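4.2 What people do with the tub afterward

I started this part of the study thinking I'd be writing about recycling rules. Flenwood has had curbside pickup for years, the leaflet is one page long, and pretty much everybody we talked to could recite it. So why do so many takeout tubs end up in the trash? We mailed the kitchen survey to 2000 households and got 778 back (I was thrilled, my co-authors less so), and the answer people kept writing in the margins was some version of "I didn't feel like washing it."

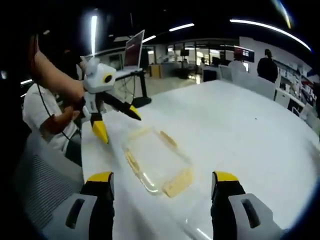

Lucie Melnyk
Lead author, household waste study, Flenwood

Figure 3. Clear plastic container with residue along its inner edges.

I should say what I mean by residue, as Leonie Wihongi and I argued over it for most of September. She wanted a scale with weights. I wanted a plain yes or no: would you put your lunch in it? We went with mine for the survey and hers for the 41 home visits, and I still think mine was easier to live with. Figure 3 would be a firm no from me.

The home visits are where it got fun. People keep tubs! They keep them in drawers, on top of the fridge, in the garage with screws in them. One man in Isemmont had a whole shelf of lids and told me cheerfully that none of them fit anything. When we asked how a tub gets from the table to the shelf, the rinse came up again and again. A tub that gets rinsed right after the meal has a decent chance of a second life, and one left until morning mostly goes in the trash, whatever the leaflet says.

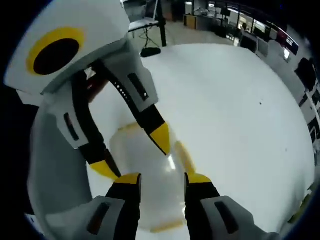 Shape matters more than I expected too. Folks told us they hate corners, and they hate that little groove under the rim where sauce hides even more. Muchen Fang went back through the interview notes and found the groove complaint in both towns, from people who cook every night and people who never do. We hadn't asked about it at all, so I can't give a proper percentage here, and Section 5 leaves it out of the model. I'd put it in next time.

The other thing I'd change is the question on hot water. We asked if people rinse with hot or cold, and 2 of our visit households said they wipe with a paper towel and skip the water completely. We coded those as "other."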